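The Fruit Table

My aunt's house in Tevham had been on the market for 5 months when the agency sent someone to make it look lived in. The someone was me. I had done it before for apartments, never for a house where I had eaten breakfast as a kid. I didn't tell the agency that.

They paid 2,000 for the whole job, minus the van. After the van it was 1,916. The instructions came on one sheet: flowers in the hall, towels folded in thirds, fruit in the kitchen. The fruit was underlined.

I left the kitchen for last. Most of her things were gone by then. The white table had stayed because it wouldn't go through the door without taking the legs off, and my cousins had not agreed on who would do that. The good chairs had gone to Laur with the older one. I brought in four from the van and they were the wrong height, so anyone who sat down would have their elbows near their ears. People looking at a house don't sit down much.

I put the bag on the table and took things out one at a time.

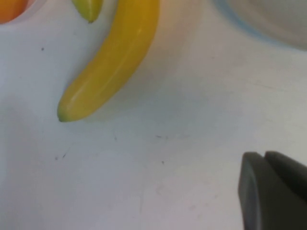 My aunt kept fruit in the kitchen all year, and she had rules about it. Bananas were not to be piled on oranges. You ate the oldest one first, even if it was soft, and if you took the last of anything you told her before the shop closed. She had worked 30 years in the office at Gulovum, where they made floor wax, and she ran the kitchen the same way she ran the invoices.

The first thing I tried was a plate. It looked fine from the back door. From the hall it looked like somebody had set down their lunch and forgotten it. I turned the plate, then I moved it, then I moved it back.

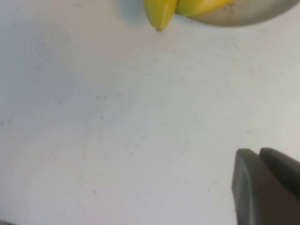

Two bananas, over the rim of the plate.

She would not have let that stand. She would have walked past, pushed them in with one finger and gone on to the sink. I stood there longer than the job needed. The refrigerator was unplugged and the house was quiet except for a dog a few yards over.

The table had marks on it that I knew and marks that I didn't. I had once done a whole school project on it about rivers, with a compass, and she had made me rub the surface with baking soda afterward until my arm hurt. I looked for the compass hole and couldn't find it. Maybe it had been under a plate all along, or maybe I had the wrong spot. I was nine then and the table was bigger.

There was a bowl in the van, a wide shallow one, plastic. The agency's bowls all came from a place called Zenuvmont and they all scuffed after a few houses. I had asked for glass. I carried it in and put it beside the fruit to see.

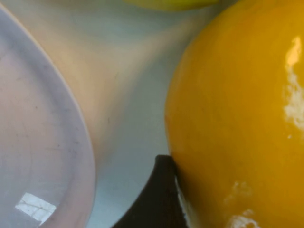 It was better. It was also close to what she used to have, though hers was green and had a chip you learned to turn toward the wall. I worked slowly. The round fruit went in first and the bananas went beside it, not on top. I wiped my hands on my jeans, there being no towel in there yet, and went to fold the towels.

The agent called at four to ask if it was done. I said it was. She asked how it looked and I said it looked like a kitchen. She seemed pleased with that. The first viewing was a couple from out of town – no kids, one car, she said, as if I had asked.

I locked the back door and put the key in the box. Then I opened the box again, went in and took one orange out of my own lunch bag. I set it on the windowsill over the sink, where my aunt used to leave one for me when I came in from the yard. It wasn't on the sheet. Someone would move it, or eat it.

On the drive home I thought about the chairs, and whether I had another set in the storage unit that would fit.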